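Locker Room, Second Look
Gallery and notes by Teresa Lis

Vultent members were told over the summer that the new lockers would "change how we store things." I have had a key since they went in and I remain unconvinced, so I am starting a gallery page for them. Bogdan Kaczorowski wrote the cheerful version for the newsletter. You can read his if you want to hear about clean lines.

For anyone who hasn't been down the back corridor: pale gray metal, vents stamped into the doors, a lock on each one. They came from a supplier called Jorkitz, whose brochure used the word "wellness" four times on the page about hinges. We paid 1157 for our share of the bank, delivery included, and I would like somebody to show me where the wellness is.

The old wooden cubbies had no doors, and in 18 years I lost one umbrella from mine. I mention this because security was supposed to be the big argument. Walk past the new ones on an ordinary afternoon and look at how many keys have been left sitting in the locks. A lock with the key in it is a handle with extra steps.

Then there is the inside. The brochure called it a "two-zone interior." It's a shelf. Things go on top of the shelf or they go under it, and whatever goes under it disappears into the dark, which is where I lose my reading glasses twice a week.

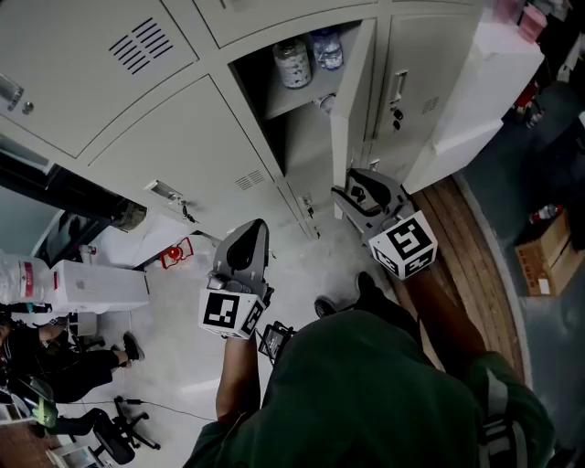

The two-zone interior in use. Jar and water bottle on the upper shelf, something small and white lurking below. Note the key hanging in the next lock.

I'll give them the upper shelf. It's at a decent height for me, and a bottle stands upright on it without any coaxing. A jar with a lid does fine too. If all you own is a jar and a bottle you will be very happy here. Kacper Czerwiński keeps a bicycle pump, two sweaters and a box of tea in his and has to take the tea out to reach the pump, so he is less happy, though he says he'll get used to it. He said that in December as well.

The vents are the feature I was most ready to laugh at. One door has a whole panel of big angled slots and others have a little grille, and I can't find anyone who knows why they differ. Jorkitz says the openings "promote circulation." I left a damp towel behind a small grille overnight as a test. By 8 the next morning it was still damp, and now so was my cardigan. Ilaria Lo Presti points out that one towel is not a study. Fair enough. She is welcome to donate hers.

The handles are recessed, so you can't catch a sleeve on them, and I did catch my sleeve on the old coat hooks all the time. That's a real improvement and I'm writing it down in case Bogdan says I never write one down. I would still like to know what was wrong with a knob.

Doors swing well clear of the compartment. They also swing well clear into the person standing at the next locker, who generally says something. Berkay Kılıçarslan suggested at the last meeting that we stagger our arrivals. I suggested the doors could have been narrower. Neither suggestion got anywhere.

Some practical notes, as people keep asking me:

Spare keys are with Ilaria, upstairs. She will want to know your locker number, so look before you climb.

Labels: the stick-on ones from Kubiak peel off the metal in a week. Paper tied to the key ring has lasted longer for me. I make no promises.

Food: sealed containers only. I was against having this rule and then somebody left half a pear.

The Clereck people next door were quoted 900 for a similar bank and turned it down. They have put up a plank with nails in it. I went over to have a look and I thought it was a very good plank.

If you have pictures of the inside of your own locker, send them along and I'll add them to this page, tidy or otherwise. I'm especially interested in anybody who has found a proper use for the lower level. Bogdan claims he keeps shoes in his, but I've only ever seen the door shut.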